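Capítulo 7
Falhas intermitentes em braços de pequeno porte

Conteúdo do capítulo
7.1 O caso de Tendthorpe
7.2 Cabos, conectores e fadiga por flexão
7.3 O que o registro de eventos mostra e o que ele esconde
7.4 Comportamento seguro na perda de comunicação
7.5 Exercícios e leituras

Nos capítulos anteriores tratamos de falhas francas: um fusível aberto, um redutor quebrado, um motor que não gira. São casos em que o defeito permanece no lugar enquanto o técnico o procura. Este capítulo trata do outro grupo, o das falhas que aparecem por alguns milissegundos, somem e voltam horas depois em outra posição do braço. Quem trabalha com servos ligados em cadeia vai encontrá-las cedo ou tarde, e convém aprender a reconhecê-las antes de começar a trocar peças.

7.1 O caso de Tendthorpe

Em março, o laboratório de ensino de Tendthorpe montou uma bancada para exercícios de pegar e depositar. A tarefa era simples: recolher uma peça pequena na mesa, levá-la até um recipiente e soltá-la. O programa repetia o ciclo sem supervisão contínua, e o controlador gravava a posição de cada junta, a corrente dos motores e os erros de barramento.

A bancada completou 2479 ciclos sem ocorrência grave. No ciclo seguinte, com a garra a meia altura, o servo do cotovelo deixou de responder por 146 milissegundos. O controlador interpretou a ausência de resposta como posição zero e, quando a comunicação voltou, mandou corrigir o erro com velocidade máxima. O braço desceu de uma vez e bateu com os dedos da garra na mesa. A estudante que acompanhava o ensaio, Lucienne Marchal, estava com a mão a poucos centímetros e não se feriu.

O primeiro diagnóstico foi sobrecarga do motor. O servo foi substituído, o programa foi reiniciado e a falha voltou depois de 155 ciclos. Trocou-se então a fonte, com o mesmo resultado.
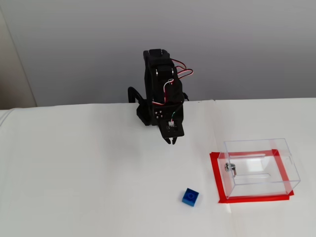
Foi o técnico Maxence Chevalier quem sugeriu deixar os componentes como estavam e mover apenas os cabos. Com o braço energizado, o torque desabilitado e a estrutura apoiada, ele flexionou cada trecho da fiação com uma haste isolante enquanto um colega observava o contador de erros. Ao dobrar o cabo junto ao conector do cotovelo, o contador disparou. Um dos condutores estava partido dentro da isolação — o plástico, por fora, não tinha marca alguma.

A causa estava no comprimento da folga. O cabo havia sido preso curto demais, e todo o movimento da junta se concentrava em um trecho de poucos milímetros, logo na saída do conector. Na posição de repouso, as pontas do condutor se tocavam e o circuito funcionava. Perto do fim do curso, elas se afastavam.

Houve, portanto, dois defeitos distintos. O cabo rompido explica a perda de comunicação. O golpe contra a mesa tem outra origem: uma rotina que tratava a falta de dados como se fosse um dado válido. Se apenas o cabo tivesse sido trocado, a bancada voltaria a operar e o segundo defeito ficaria à espera da próxima interrupção.

A rotina foi corrigida para manter a última posição conhecida, limitar a velocidade de retomada a 40 por cento do valor nominal e exigir rearme manual depois de qualquer perda de resposta. O laboratório também passou a proibir a presença de mãos na área de trabalho com o torque habilitado, regra que constava do manual da bancada e que não vinha sendo cumprida.

Antes de passar à seção 7.2, o leitor deve rever o cálculo do raio mínimo de curvatura, apresentado no capítulo 4. Ele será usado para estimar a vida útil de um cabo em função do ângulo da junta e do ponto de fixação — primeiro para uma única articulação, depois para a cadeia completa.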